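Community darkroom to reopen in Cendbridge

Film photographers in Cendbridge will have a public darkroom again from September, when the Savidton Arts Centre reopens its basement print room after a two-year closure.

The room has been refitted with new ventilation, a longer sink and 20 lockers for members' paper and negatives. Black and white processing will be offered first. Colour printing is planned for next year. 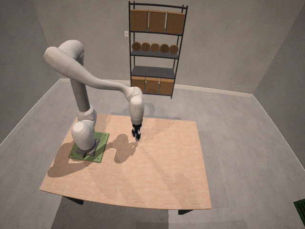 Membership costs $200 a year and includes one evening session a week. Chemicals are covered by the fee, but members bring their own paper.

Centre manager Serpil Değirmenci said most of the enquiries so far had come from people under 30. "They have their grandparents' cameras and nowhere to print," she said.

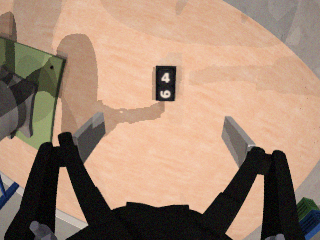
Songül Akbulut
Arts reporter

An introductory class will run on Thursday evenings at 6:30, taught by portrait photographer Tarık Şimşekoğlu. Places are limited and beginners are welcome.

The first members' show will hang in the centre's foyer over summer. Bookings can be made at the front desk, 801 Bozkurt Street.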